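Chapter 2
Sorting Before You Count
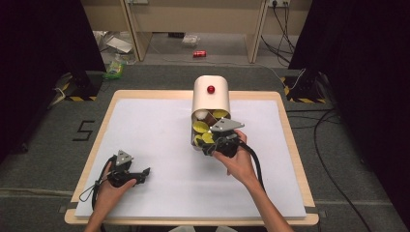 I learned to sort in my aunt's button shop, and I still think it was the best statistics class I ever took. The shop was called Tekin, it sat on a side street in Irnar, and every March we closed for two days to take stock. My job, at fourteen, was the odds and ends drawer. Everything that had fallen on the floor or been returned without its card went in there, and by spring it was so full you had to pull it open with both hands.

My first year I just started counting. I got to 200 or so buttons, felt very pleased with myself, and then my aunt leaned over and asked, "200 what?" I had no answer. I had coat buttons in with shirt buttons, plus a few hooks and a coin! The number was perfectly correct and of no use to her at all -- she couldn't order from it and she couldn't price from it.

So this chapter comes before the one on averages, and I'd ask you not to skip it, even if you've had a statistics course before. We're going to talk about categories: how to choose them, how to write them down, and what to do with the things that won't fit in any of them.

A category is a rule for deciding what goes together. You can sort buttons by color, by size, by number of holes, or by what they cost, and each rule gives you a different set of piles from the same drawer. None of those is the right one until you know what question you're asking. My aunt wanted to know what to reorder, so she sorted by size first and color second. Her friend Gönül Ateş, who sewed costumes, would come in and re-sort the same buttons by shine (it drove my aunt up the wall, but it made good sense for the stage).

Later in the chapter we'll work with a bigger set of records, the repair log from a bicycle shop called Doden. It has 1,184 entries, all typed in by whoever happened to be at the counter, and you'll find "flat," "flat tire," "puncture," and "tire (again)" all meaning the same thing. My colleague Birsen Şimşekoğlu has been using that log with her first-year students for ages, and the exercises at the end of Section 2.4 are mostly hers, with a few of mine mixed in.

Before you read on, try this. Empty a kitchen drawer onto the table, the messy one, and sort what's in it into piles. Write down your rule for each pile in one sentence. Then hand the rules to somebody else, mix everything up again, and let them sort by what you wrote. Keep your notes on where the two of you disagreed, and don't fix the rules yet -- we'll need those notes in Section 2.2.

2.1 What makes a good category

Let's start with the two things we'll ask of any set of categories: every item should have a place to go, and no item should have more than one.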